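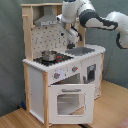
Mosstead, Tue 18 October

Handout 9: The oven door problem, and what we learned from it

Okay, so this week is the failure I promised you in July. Bring your notes on force limits, you'll want them.

The task on paper is dull. Arm reaches over the toy kitchen, takes the pot by its lid, sets it down in the sink. The oven door is open in this setup and it's supposed to stay open, and the arm isn't supposed to go anywhere near it. We ran that task 384 times on the old controller without a single stop, and I got lazy (remember that, it comes back).

Then we moved to the Odomon controller, and on run 40 the arm came down on the open door and kept pushing. It didn't stop by itself. I hit the red button, and by then the whole kitchen had slid across the floor and one of the door hinges was bent. Nothing worse than that, but it's a toy. Picture somebody's knee there.

What the log says

Read the log before you read my explanation, please! The line you want is 611. The planner asks for a retreat path, gets one back, and marks it clear of obstacles. It was clear of obstacles in the model. The model had the oven door closed.

I had drawn up the kitchen with the door shut, months earlier, and never touched it again. The old controller always retreated straight up, so the mistake just sat there. The new one looks for the shortest way home, and the shortest way home went out over the front of the counter and down, right through a door that the software believed was folded flat against the panel.

Why the force limit didn't save us

This is the part people get wrong on the homework. There was a force limit, it was switched on, and it worked as written. It was set at the wrist for pressing straight down through the fingertips. The contact with the door came from the side, on a link farther up the arm, and the wrist hardly felt it. The joint torque limits would have caught it, except that I'd left them at the loose values we use for heavy parts. So that's two mistakes of mine and one of the planner's, if you want to be generous to me.

What we do now

Before any run, the person at the button reads the state of every moving part out loud – door open, cupboard shut, lid on – and somebody else checks it against the model on screen. It feels silly for a day or two.

Joint torque limits go back to the tight set after every job, and the first ten runs on any new controller are at quarter speed.

For next time

Read the Zeluscombe incident report, sections one and two only. Then write me one page: which single check would have stopped run 40 earliest, and what would it cost in time per run? The Van der Merwe chapter on contact sensing helps with the second half. Skip the math at the end of it, we'll do that together on the board.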